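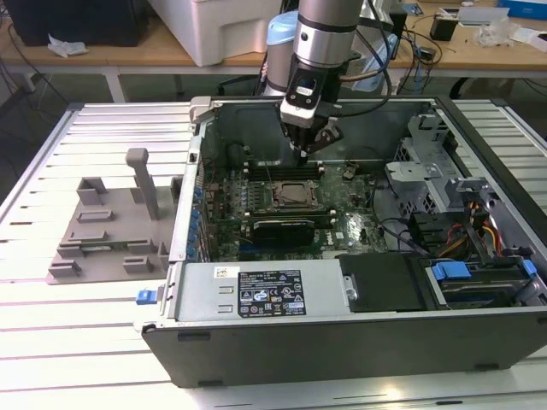
Chapter 4
Choosing a Gripper, and Finding Out You Chose Wrong

I'll start with a confession. The first gripper I ever bought for a lab, I bought from a table of numbers. Biggest stroke, highest force, decent price, done! It arrived, it was beautiful, and it couldn't get its fingers between two memory modules to save its life. I'd spent a week comparing figures and not one minute looking at the gap those fingers had to fit into.

So this chapter is the one I wish I'd had back then. We're going to compare grippers by making them do a job, and the job we'll keep coming back to is taking memory out of a desktop computer and putting it back in again. I like this job a lot. The parts are cheap, you can find an old tower almost anywhere, and it's fiddly in all the ways real work is fiddly (narrow slots, stray cables, clips that need a proper push, a great big metal case to bash into). Lay the tower on its side, take the panel off, and everything you care about faces upwards, with the arm coming in from above.

Three tests, then. You'll meet them properly in sections 4.2 to 4.4, but so that you know where we're heading:

Reach. Can the gripper get to the part without touching anything else? You'd think the drawing would tell you this, and it does tell you some of it, but drawings tend to leave out the power leads. They also leave out whatever you've bolted on yourself. A small camera on the front of the gripper is a lovely thing for lining up on a slot, and it's also one more lump that has to miss the drive cage.

Hold. Once the fingers close, does the part stay where it was, or does it twist? Memory modules are thin and they love to tip. We'll try flat fingers, grooved fingers and a pair with soft pads, and I'll show you my results for all of them, including the embarrassing ones.

Push. Seating a module takes a fair bit of force in a straight line, and this is where I've seen the most money wasted. Plenty of grippers will pick a module up nicely and then let it slide up between the fingers the moment it meets the slot.

We run each test 50 times per gripper. My colleague Renata Kurek thinks that's mean of me, and when you're on the thirty-somethingth go you'll agree with her, but I've had a gripper sail through the first 15 and then fail 2 in a row once the finger screws had worked slightly loose. Short tests flatter everything. If you're really pressed for time, do 31 and write down that you did 31.

The two grippers we'll use most are the Skurasora parallel model and the older Didenko one, which is heavier and slower and which I'm still fond of. If your lab has something else, use that! The method doesn't care. The worked numbers in the tables come from our own bench at Vasley, and yours will come out different, so please don't copy mine into your report (Marina Pappas marks these and she can always tell).

A word on fixtures before you rush off to the arm. Students want to blame the gripper for everything, and I did too, but a case that creeps a couple of millimetres between runs will ruin a comparison faster than any bad finger. Pin the tower down. Mark where its corners go. If you're printing a plate to hold loose parts, print it before you start and then leave it alone until every gripper has had its turn, or you'll be comparing plates as well.

Have these ready for section 4.1:

A desktop tower you don't mind scratching, unplugged, side panel off
At least one memory module that fits it
Two grippers, or one gripper with two sets of fingers
Something to clamp the case to your table
A notebook, a paper one, kept within reach of the stop button

Before you touch the controller, try the job with your own hand, using only your thumb and one finger. Take the module out, put it back, and notice which way your wrist wants to turn as you go in. Then do it again with your wrist held stiff and pointing straight down. Write a few lines on what got harder. We'll pick those notes up in section 4.1, when we set the approach angle.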